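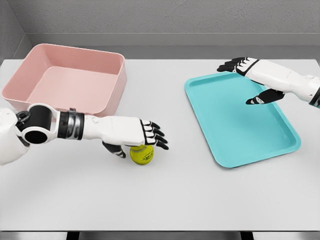

Dos brazos robóticos y una mesa blanca

vale, hilo rápido de Toline que me lo habéis pedido tres y estoy en el tren. manga, comedia costumbrista (más o menos), ya terminado. 12 tomos. sin spoilers gordos hasta que avise

premisa: pueblo costero, Saltby, un transbordador que cruza la ría y que lleva la misma familia desde siempre. la abuela se jubila de golpe. los nietos no quieren saber nada. la mayor quiere ser dobladora, el pequeño quiere que le dejen dormir

y entonces aparece una chica de la capital que se ha sacado el título de patrona POR CORREO y nunca ha subido a un barco. se marea en el primer capítulo. se marea en el segundo. se marea en un muelle

el barco se llama Toline, de ahí el título. yo estuve dos tomos pensando que Toline era la chica. los personajes no tienen nombre, son la mayor, el pequeño, la patrona, la abuela. te acostumbras enseguida

lo digo ya pq es lo que más echa para atrás: el tomo 1 es flojito. gags de mareo, gags de la abuela escondida para no pagar el pan, un capítulo entero con una gaviota. dibujo bien sin más. aguantad

el 2 mejora. en el 3 hay un capítulo de niebla, 33 páginas, casi sin diálogo, solo la campana del barco y las caras. ahí me compré el resto del tirón

lo de la campana: la onomatopeya va cambiando de tamaño según lo lejos que están de la orilla. no me di ni cuenta hasta la segunda lectura. qué rabia y qué maravilla

edición: la saca Jankauskaitė, que es editorial pequeña y se nota para bien y para mal. papel bueno, sobrecubierta mate, traducción muy viva. pero se les agotan los tomos sueltos cada dos por tres y el 7 estuvo desaparecido meses

lo reimprimieron en febrero. tirada de 600, me lo dijeron en la libreria, así que si lo veis no os lo penséis mucho

erratas hay (dijo la del hilo con erratas). en el 5 se les coló un bocadillo repetido. en el 9 la abuela trata de usted a su nieto una página entera y luego ya no. nada grave

el anime. a ver

el anime lo hizo Trostero y es una adaptación rara. no mala, rara. se come el tomo 1 en un episodio y medio (bien) y luego se para a vivir en el 4 (¿por qué?). el capítulo de la niebla lo partieron en dos con el opening en medio. eso sí que no lo perdono

en cambio las voces, diez. la mayor, que en el manga practica voces de doblaje ella sola en la bodega, en el anime las hace DE VERDAD. cada una distinta. la escena del anuncio de champú la he visto mil veces

música: acordeón. mucho acordeón. si no os gusta el acordeon id directos al manga

orden que recomiendo: manga hasta el 3, luego si queréis el anime entero, luego manga desde el 4 otra vez. sí, repetís cosas. el 4 leído después del anime gana bastante pq ves todo lo que dejaron fuera

¿romance? poco. hay algo entre la mayor y la patrona que va lentísimo, de pasarse un termo y ya. a mí me vale. si venís buscando confesión bajo los fuegos artificiales, hay fuegos artificiales, los ve el pequeño solo comiéndose un calamar

¿es triste? a ratos. no es de llorar en cada tomo. el 10 sí, el 10 leedlo en casa. yo lo leí en una sala de espera y mal

AHORA SPOILERS. últimos avisos. si no lo habéis leído saltad hasta donde pone FIN DE SPOILERS

lo del puente. desde el tomo 6 se sabe que van a construir un puente y que el barco sobra. yo estaba convencida de que lo cancelaban, que habría recogida de firmas y discurso y todos contentos. pues no. el puente se hace. está hecho en el 11. la gente del pueblo lo usa y encima le viene bien

y la abuela es la primera que lo cruza andando!! con la bolsa del pan. doble página. sin texto. me quedé mirándola un rato larguísimo

he leído a gente enfadada con eso, que si es un final derrotista. yo lo veo al revés, la abuela llevaba toda la vida cruzando sin poder ir cuando le diera la gana. siempre con horario, siempre con otros subidos. esa página es suya

el epílogo del 12 me sobra un poco. salto de años, la mayor doblando una película, se oye la campana de fondo, ajá, lo pillo. lo habría dejado en el amarre. pero bueno, el pequeño sale despierto por fin y me reí

FIN DE SPOILERS

me preguntan por el tomo especial. existe, son 200 páginas de historias cortas del pueblo, antes de que llegue la patrona. no hace falta. la de la panadera es buenísima y las otras son regulares. de momento solo lo he visto de importación

también preguntan si se parece a lo anterior de la misma autora. no he leído lo anterior. lo tengo en la pila desde hace siglos, no me riñáis

edad: yo se lo he dejado a mi sobrina de secundaria y sin problema. hay un funeral y hay una borrachera de sake bastante tonta en el 8, y poco más

dónde empezar si solo queréis probar uno: el 3. se entiende igual. os perdéis a la gaviota

que por cierto la gaviota vuelve en el 9 y tiene su peso en la trama, lo siento, retiro lo dicho, leed el 1

cosas que me dejo: los mapas de la ría al principio de cada tomo, que van cambiando (mirad las mareas). las guardas del 5. el chiste del carnet de patrona con la foto cortada, que dura los doce tomos y no cansa

edito pq me escriben: no, la caja recopilatoria NO trae el especial. trae los tomos, un póster y una campanita de cartón que se rompe al montarla. la mía está pegada con celo

otra: en digital está, pero las dobles páginas salen partidas y en este manga eso duele. papel si podéis, biblioteca si no. en la mía los tenían todos menos el 7, como no

me bajo en la próxima. si alguien se lee el 3 esta semana que me diga qué tal la niebla, contesto por la noche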